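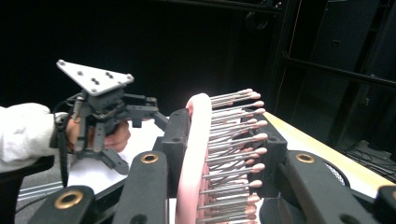

Hairbrush, on its edge.

flekville_roscoe
Moved into the Wojcik building in December and the shower drain has quit on me twice. The landlord says hair, and wants 60 bucks a visit. Is a drain snake worth it, or do I just shave my head?

LHutchins
Plastic zip strip, 2 bucks at the hardware store. Push it down, pull it up, look away. Brushing before you shower helps too.

cletus_v
Brushing first does nothing. I have lived with three long-haired people and a dog, and the drain always wins – get a mesh cover.

LHutchins
A mesh cover you have to clean, Cletus. We both know how that goes.

cletus_v
I clean mine every month whether it needs it or not.

Kincaid214
Check your lease before paying anybody. Mine says clogs are on the landlord unless you poured grease down there.

flekville_roscoe
Page 42 says "tenant hair." Buying the strip.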